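Tema 6. Verificación de tareas de vertido mediante balanza
Apuntes de la asignatura Manipulación Robótica, segunda parte 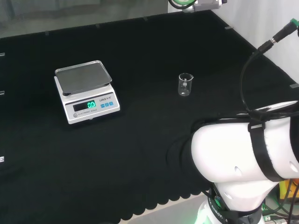
Según Jeptoo Massawe, una balanza en la mesa sólo mide el final de la tarea y no dice nada de cómo se llegó a él; propone registrar la serie completa de lecturas y tratarla como una señal más. La objeción se acepta en parte y se retoma en el apartado 6.3.

6.1 Planteamiento

Sea m* la masa objetivo y m(t) la lectura de la balanza en el instante t. El brazo toma un recipiente con contenido, lo lleva sobre el recipiente receptor y lo inclina hasta que la lectura alcanza m* dentro de una tolerancia ε. El episodio se da por válido si, pasado un tiempo de asentamiento, |m(t) − m*| ≤ ε.

Conviene separar dos tareas que en la bibliografía aparecen mezcladas:

a) Colocación. El vaso de precipitados parte de la mesa y debe quedar apoyado por completo en el plato. La balanza actúa como detector de contacto.
b) Vertido. El vaso ya está en el plato y se ha hecho la tara. La balanza actúa como sensor de la variable controlada.

En (a) la masa del vaso vacío es conocida y basta con un umbral. En (b) el umbral no sirve, porque el flujo sigue llegando después de que el brazo inicia el retroceso.

6.2 Lectura de la pantalla

En el montaje del curso la balanza no está conectada al controlador. El valor se obtiene por visión: se recorta la ventana del indicador, se rectifica la perspectiva y se clasifica cada dígito por separado. Los dígitos verdes sobre fondo oscuro dan buen contraste, de modo que la segmentación puede hacerse en un solo canal. El error habitual es la pérdida del punto decimal, que multiplica la lectura por diez.

Regla de consistencia: toda lectura que difiera de la anterior más de lo que permite el caudal máximo se descarta y se conserva el último valor aceptado.

El conjunto Cuervo, grabado en el laboratorio, contiene 3463 episodios. De ellos, 1195 son de colocación y el resto de vertido. Elibariki Magesa revisó a mano las lecturas de 790 episodios; esa parte se reserva para evaluación y no debe usarse para ajustar el clasificador de dígitos.

6.3 Estimación del caudal

Si se dispone de la serie m(t), el caudal se aproxima por diferencias finitas:

q(t) ≈ [m(t) − m(t − Δ)] / Δ

La balanza filtra internamente la señal e introduce un retardo τ. Si el brazo deja de inclinar cuando m(t) = m*, el exceso esperado es del orden de q·τ más la masa que está en el aire. La corrección estándar consiste en adelantar la parada:

m_parada = m* − q(t)·τ − m_aire

El término m_aire depende de la altura de caída y se calibra con vertidos de prueba. En el método Fiment se estima junto con τ por mínimos cuadrados, episodio a episodio. Con ello el exceso medio se reduce hasta un 70 % respecto a la parada directa. La mejora desaparece con líquidos viscosos, en los que el goteo del pico domina el error.

Volviendo a la observación de Massawe: la serie permite distinguir un vertido continuo de otro interrumpido y corregido, aunque ambos terminen en la misma masa. No permite detectar lo que cae fuera del receptor si también cae en el plato.

6.4 Condiciones del montaje

– Tarar siempre con el receptor colocado y el brazo detenido.
– Comprobar que los cables del brazo no rozan la mesa en ninguna postura de la trayectoria. Un roce leve altera la lectura.
– No modificar la altura del plato entre sesiones sin repetir la calibración de m_aire.

6.5 Ejercicios

1. Deducir la expresión del exceso cuando q(t) decrece linealmente durante el retroceso.
2. Con los datos de Cuervo, comparar la parada directa y la anticipada. Indicar el valor de ε empleado.
3. Proponer un criterio que separe los errores de lectura de los errores de vertido sin recurrir a la revisión manual.

Las entregas se envían a Ulises Riquelme antes del final de marzo. El código de partida está en la carpeta Rodel del repositorio.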